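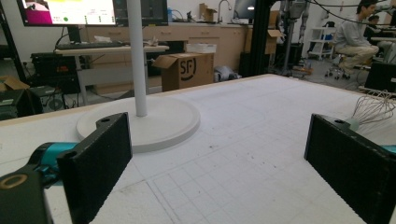
Whisk with the pale green handle, out on the gridded table. Sunday, before lunch.

Starting a thread on the whisk, as three people have asked me which one I use for the Skevedby pancakes. Short posts, I'm typing between other jobs.

It's a plain wire whisk, thin silver loops, light green handle. I bought it at Grondstead in June with a spatula and a sieve. The sieve has already gone to Ebere, who needed one more than I did.

The table is white with a thin gray grid printed on it. Good for lining things up before you start cooking. It also shows every speck, and there are plenty of specks on it right now. It's getting wiped down next.

What I look for in a whisk: thin wires. Thick wires push batter around. Thin ones cut through it and break up the flour. You can feel the difference in the first minute.

Second thing is the handle. My old one was bare metal and it slid as soon as I had oil on my hands. I used it for years anyway.

Batter for one round of pancakes: 500 ml milk, 2 eggs, flour until it coats the back of a spoon, pinch of salt, spoon of melted butter. I don't weigh the flour. Sorry to the people who weigh the flour.

Eggs and salt first. Then half the milk. Then all the flour. Whisk that until it's smooth while it's still thick. Then the rest of the milk. If you put all the milk in at the start the lumps float and you chase them.

Let it sit 21 minutes. Binta Anozie timed it once when we were arguing over fifteen or thirty and that's the batch we both liked. I set the timer to 21 now and don't discuss it.

Bukola asked if you can do this with a fork. Yes. It takes longer and your wrist will know.

Cleaning: rinse it right after you use it. Batter that dries where the wires go into the handle is a pain to get out. If it does dry, stand the whisk in a tall glass of warm water and come back later. An old toothbrush gets the rest.

I don't put mine in the dishwasher. The loops get caught on the rack and come out bent. One bent loop is fine, three and it starts scraping one side of the bowl.

Storage: hook, handle up. In a drawer the loops get flattened under the ladles. Onyekachi keeps his in a jar on the counter and that works too if you have the counter.

Someone asked about the Wostari one with the silicone wires. I tried my sister's. Fine for nonstick pans, too soft for thick batter. I'd have it as a second whisk.

For cream I use a bigger one, a balloon shape, wide at the end. You can do cream with a small whisk, you'll just be there a while. Cold bowl helps more than the whisk does.

Fatima wants the savory version. Same batter, leave it a bit thinner, chopped scallions and black pepper in at the end. Don't whisk the scallions, they wrap around the wires. Stir them in with a spoon.

Going to wipe the table and get the eggs out. Will post the scallion ones if they hold together.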